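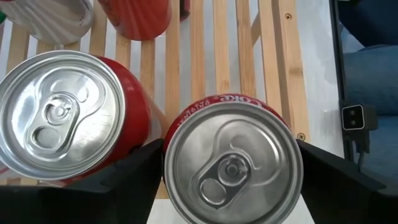
Figure 5. Drink cans at the slatted rack, seen from the gripper.

5. What changed at the packing table

5.1 The work before the arm

Gultico supplies break rooms and small shops from a single stockroom. Orders are small and mixed: a few cans of one drink, a few of another, sometimes a carton of snacks on top. Until February, every item was picked by hand. A packer read the order slip, walked the shelves with a tote, came back to the table, stood the cans on a wooden rack to check them against the slip, and boxed them. The rack was built by the packers themselves years ago, and they are proud of it. Spills run through the gaps, and a can with a dented lid is easy to spot when it stands among others.

We kept the rack. Early plans for the Prirevura cell called for a molded tray with a pocket for each can, and on paper that made the grasping problem much easier. The packers objected when we showed them the drawings. A tray with pockets fits one size of can, and Gultico sells several. They also wanted to be able to reach in from any side and take a can away without asking the machine first. Looking back, this was the best design advice we got in the whole project, and it came from the people who had the most reason to be wary of us.

5.2 Sharing a surface

The cell works at the same table height as before, and people sit and stand close by while it runs. The arm takes cans one at a time, with two fingers closing on the can from opposite sides near the rim (Figure 5). The wrist view gives it the round lid, the raised rim and the pull tab, and these turned out to be wonderful features to work with. A lid is bright, nearly the same from brand to brand, and hard to confuse with wood. The side of the can is much less helpful from above. In the figure, only a thin crescent of red with the word "Coke" upside down is visible on the can being gripped, and many views show even less. We therefore split the job in two. The arm finds and grips by the lid, and the brand is read later, when the can passes a second camera on its way to the box.

Shine was the hardest part. Metal lids throw back whatever light is in the room, and a glossy white tabletop does the same. One packer suggested turning the table so that the window was behind the arm. We tried it the same afternoon and kept it that way. The software fix we had been planning is still on our list, but it has moved a long way down.

5.3 What the packers do now

We talked with all 6 packers before the cell was installed and again after they had worked beside it for 10 weeks. Each talk lasted up to 60 minutes and took place during paid time, at a spot of the packer's own choosing. Bassey, the staffing partner on the project, arranged cover on the floor so that no one had to hurry back.

The biggest change they described was in what they pay attention to. Before, the slip filled their heads: how many, which flavor, which shelf. Now the cell keeps the count, and the packers watch the condition of things. They pick out dented cans and sticky cans, and they notice when two flavors with nearly the same label have been mixed on a shelf. Several told us they catch more bad stock than they used to. We did not measure this, and we would love to see someone do so, because it would be a real gain that never shows up in a speed figure.

They also set up the rack. A packer decides how close together the cans stand, and this matters more than we expected. When cans are nearly touching, the fingers have no room to come down between them, and the arm waits. Within the first days the packers had worked out a spacing that suited it, measured by the width of a thumb. They taught it to each other and then to us. We have since written it into the setup guide, thumb and all.

Not every change was welcome. Two packers missed the walking. Fetching from the shelves had broken up the day and given them a chance to talk with people in other parts of the stockroom, and the new routine keeps them near the table for longer stretches. One said the job had become quieter in a way she did not enjoy. Gultico now rotates shelf restocking among the whole group, which brings some of the walking back. When we asked again, the same packer said it helped, though mornings were still too long for her taste.

The pace of the arm came up in nearly every talk. At its first setting it moved faster than the packers liked, and they found themselves keeping up with it even though nothing required them to. We slowed it down and added a pause button that anyone at the table can press. The pause is recorded, but the name of the person who pressed it is not. This was agreed in writing before the trial began, and the packers asked us more than once to confirm that it still held. It does.

5.4 Stops and recoveries

We were excited to see how quickly the packers learned to read the arm. In the first talks they spoke of it as something that would either work or break. In the second round they described its habits in detail. They knew that it hesitates over a can standing across a gap between slats, and that a crowded far row slows it down. When it stopped, they usually knew the cause before the screen gave one, and they fixed it by hand by moving a single can.

This has a cost that should be counted. Small repairs are work, and they take skill, yet the original job description left them out entirely. After we shared these findings, Gultico added recovery work to the description and to the training hours for new staff. The training itself is led by packers, with the Unine team on hand for questions about the software.

5.5 Limits

Our group of packers is small, and they knew us well by the second round of talks, so some may have been kind in their answers. The site also handles light goods only. A can is easy to lift, and removing that lift spares the body far less than it would in a warehouse moving crates. We expect the findings on attention and pace to carry over to other sites more readily than those on comfort. Section 6 takes up the question of pace again, using the pause records.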